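Halonenについて

事業内容
沿革
測定の考え方
機器管理
報告書
拠点
採用
お問い合わせ

事業内容

Halonenは、住宅および小規模事業所の機械換気設備を対象に、風量測定、調整、保守診断を行う会社です。設備の販売と施工は行っていません。測定結果が特定の製品の購入につながる立場を避けるため、創業時からこの範囲を維持しています。

主な業務は次のとおりです。

給気口・排気口ごとの風量測定
ダクト系統の静圧測定および圧力損失の推定
熱交換型換気装置の給排気バランス調整
レンジフード運転時の室内外差圧の測定
フィルターおよび外気取入口の目詰まり診断
改修前後の比較測定と報告書作成

対象は戸建住宅、集合住宅の住戸、診療所、保育施設、事務所です。工場の局所排気装置、クリーンルーム、厨房面積の大きい飲食店は受託していません。該当するお問い合わせには、測定対象の条件を伺ったうえで、受託できない理由を文書でお返ししています。

沿革

当社はCovdaleの設備設計事務所の測定部門として始まりました。当時の業務は新築住宅の引渡し前測定に限られ、測定項目も各室の風量と主ダクトの静圧だけでした。その後、入居後の再測定の依頼が増えたことから部門を分離し、現在の社名となりました。

分離後の最初の課題は、引渡し時の記録と入居後の測定値を比較できないことでした。使用した測定器、補正の有無、内部建具の開閉状態、運転モードが記録に残っておらず、差が設備の変化によるものか測定条件の違いによるものかを判別できません。この経験をもとに、測定条件の記録様式を社内で統一しました。様式は改訂を重ね、現行版は測定管理システムListommontに組み込まれています。

Stustnessの拠点は、集合住宅の一斉測定に対応するために開設しました。機器の保管室と校正確認用の簡易風洞は同拠点にあります。

測定の考え方

換気設備の風量は、単独の数値では評価できません。同じ装置でも、外風、内外温度差、建物の気密性、建具の開閉によって値が変わります。当社では測定値とその条件を一組のデータとして扱い、条件の記録が欠けた値は報告書に掲載しません。

測定の前には、次の状態を確認して記録します。

換気装置の運転モードと風量設定
窓および外部建具の閉鎖
内部建具の状態と、扉下部の隙間の有無
レンジフード、浴室換気扇、衣類乾燥機など他の排気機器の運転状態
外気温、室温、地上付近の風の状態
フィルターの清掃または交換の履歴

給気口・排気口の風量は、フード付き風量計を端末に密着させて測定します。端末の周囲に家具や収納扉があり、フードが密着しない場合は、ダクト内風速の多点測定または差圧式の端末補正係数による方法に切り替えます。方法を変更した端末は報告書の表に記号で示し、不確かさも方法ごとに分けて記載します。

一つの端末で読み取る値は、運転が安定した後の平均値です。平均時間は30秒を標準とし、外風の影響で値の変動が大きい場合は延長します。延長しても安定しないときは変動幅を併記し、再測定の要否を依頼者と協議します。

フード付き風量計は、それ自体が流れの抵抗になります。風量の小さい排気口では、フードを当てたことによる低下が無視できないため、抵抗補償の機能を持つ機器を使用するか、測定器ごとに求めた補正曲線を適用します。補正前の値も記録に残します。

台所まわりの測定

住宅の換気測定で条件の管理が最も難しい部屋は台所です。レンジフードを強運転にすると排気量が常時換気の数倍になり、室内が負圧になります。気密性の高い住宅では、この負圧によって給気口の風量が設計値を超え、他室の排気口では風量の低下や逆流が起こることがあります。玄関扉が重い、排水トラップから音がする、といった相談の一部は、この差圧が原因です。

当社の標準手順では、レンジフードの停止時、弱運転時、強運転時のそれぞれについて室内外差圧を測定します。同時給排型の機種や連動給気口がある場合は、給気側の開閉動作も確認します。連動給気口の動作不良は外観から判断しにくく、差圧の測定で初めて見つかる例が少なくありません。

吊戸棚の内部をダクトが通る住宅では、戸棚の扉を開け、接続部の気密テープと断熱材の状態を目視で確認します。収納物の移動が必要なときは、訪問前に文書で依頼します。当社の測定員が収納物を動かすことは原則としてありません。

調整作業

測定結果が設計値から外れている場合、端末の開度、装置のファン設定、系統のダンパーの順ではなく、系統のダンパー、装置のファン設定、端末の開度の順に調整します。端末から先に絞ると系統全体の静圧が上がり、騒音と消費電力が増えるためです。端末の開度は最後の微調整にのみ使用し、調整後の開度を目盛りまたは寸法で記録します。

一つの端末を調整すると、同じ系統の他の端末の風量も変わります。このため、調整後は該当系統の全端末を再測定します。測定を省略した端末について、計算値で代用することはありません。

熱交換型の装置では、給気量と排気量の合計がつり合っているかを別に確認します。不均衡が大きいと熱交換効率が下がり、寒冷地では凍結防止運転の頻度にも影響します。2月の測定では凍結防止運転の介入により値が周期的に変動するため、装置の運転状態表示を併せて記録します。

機器管理

風量計、微差圧計、熱線風速計、温湿度計は個体ごとに管理番号を付け、外部機関の校正周期と社内の中間確認周期を別に定めています。中間確認はStustnessの簡易風洞で行い、基準器との差が管理幅を超えた個体は使用を停止します。使用を停止した機器については、前回の確認以降の測定記録を抽出し、報告済みの値に影響が及ぶかを調べます。影響がある場合は依頼者に通知し、再測定を行います。

現場への輸送中の衝撃はゼロ点のずれの主な原因です。微差圧計は現場到着後、電源を入れて室温になじませてからゼロ調整を行い、作業終了時にも再度ゼロ点を読み取ります。開始時と終了時の差が基準を超えた測定は無効とします。

熱線風速計のセンサー部は汚れに弱いため、使用後に保護筒へ戻し、清掃は担当者を限定しています。

報告書

報告書は次の6章で構成されます。

1 測定対象と設備の概要
2 測定条件
3 使用機器と校正の状況
4 測定結果
5 設計値との比較および所見
6 調整内容と推奨事項

測定結果の章には、端末ごとの設計値、調整前の値、調整後の値、測定方法、不確かさを表で掲載します。所見は測定値から導ける範囲に限り、健康影響や結露の発生については、別途の調査がない限り記述しません。

報告書の保管期間は13年です。所有者が変わった住宅については、現所有者からの申請により写しを発行します。申請には所有を確認できる書類が必要です。電子データは表形式でも提供できますが、値のみを抜き出した抄本は発行していません。

教育と資格

測定員として単独で現場に入るには、社内課程の修了が条件です。課程は流体の基礎、測定器の取扱い、不確かさの評価、住戸内での作業規則、報告書作成の5科目からなります。実技では、意図的に漏れや閉塞を設けた模擬ダクト系統を用い、原因の特定までを評価対象とします。

修了後も定期的に比較測定を実施しています。複数の測定員が同じ端末を同じ機器で測定し、結果のばらつきを確認するものです。ばらつきの主因はフードの当て方と読取り開始の時点にあり、手順書の改訂は主にこの二点について行われてきました。

拠点

Covdale 本社
受付、住宅測定、報告書の審査と発行を担当します。戸建住宅の依頼は本社で受け付けています。

Stustness 測定センター
集合住宅および施設の測定、機器の保管、中間確認、測定員の教育を担当します。見学は受け付けていません。

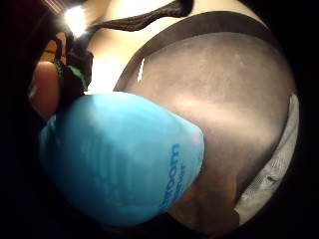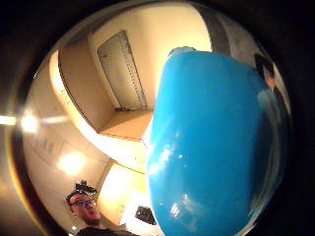
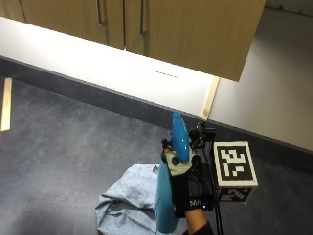 Raili Turunen
Halonen 技術管理責任者

本ページの技術的な記述は、現行の社内手順書に基づいています。手順書の改訂により内容が変わる場合があり、個別の案件に適用される手順は、契約時に交付する測定仕様書に記載された版とします。

お問い合わせ

測定のご依頼には、設備の型式、設計図または換気計算書、直近のフィルター交換時期をお知らせください。図面がない場合も受け付けますが、系統の確認作業が加わるため、見積りは別の区分になります。

採用に関するお問い合わせはStustness測定センター、報告書の写しの申請は本社の報告書係が窓口です。お電話での測定値の照会には応じていません。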